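La mesa del pasillo, por fin

9 de julio de 2007
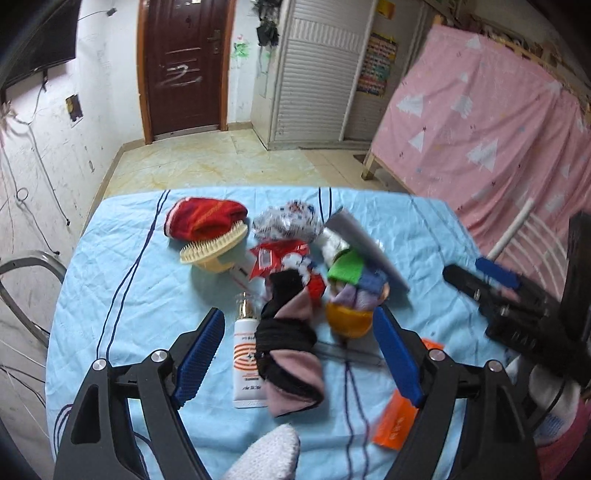
¡Ya llegó el día de vaciar los cajones! Llevaba desde diciembre diciendo que lo haría, y entre unas cosas y otras (el trabajo, la mudanza de mi hermana, la pereza) aquí estamos, en pleno verano. Mi sistema es muy sencillo: extiendo un mantel, saco lo que haya en el cajón y no me levanto hasta que cada cosa tenga sitio. Esta vez tocó el mantel azul claro de rayas curvas, que está hecho un higo pero me encanta. Y qué mezcla, madre mía: un gorro rojo de punto con el cepillo del pelo encima, un calcetín de rayas negras y rosas, un tubo de crema con el tapón dorado y hasta una regla transparente. ¡La regla! La di por perdida hace siglos y ya me había comprado 2 nuevas.

Lo que más ilusión me hace es el vaso naranja con los paños doblados. La idea me la dio Geum-ok Kong, mi vecina del segundo, que dobla todo en rollitos y lo guarda de pie. Yo era muy escéptica -- siempre he sido de hacer montañas -- pero es que así se ven todos los colores de golpe, el verde, el azul, el lavanda, el rosa, y sacas uno sin tirar los demás. Ahora quiero hacer lo mismo con las servilletas, con los pañuelos y, si me dejan, con las camisetas de toda la familia.

El gorro se va a la caja de invierno, que vive en lo alto del armario. Los envoltorios, a la basura sin contemplaciones. Con las bolsas de plástico soy más blanda y las guardo dobladas en triángulo, como hacía mi abuela. Para los calcetines sin pareja tengo una bolsita colgada detrás de la puerta: les doy un mes de plazo y luego pasan a ser trapos del polvo (para las persianas van de maravilla).

Me faltan todavía el cajón de los cables y el de la cocina, el temido, donde conviven gomas, velas de cumpleaños y las instrucciones de una batidora que ya no tenemos. A ver si me pongo esta semana. Si alguien guarda los paños de otra manera, que me lo cuente en los comentarios, ¡que estoy lanzada! Y si sabéis dónde venden vasos anchos de colores, también, porque con uno no me va a llegar.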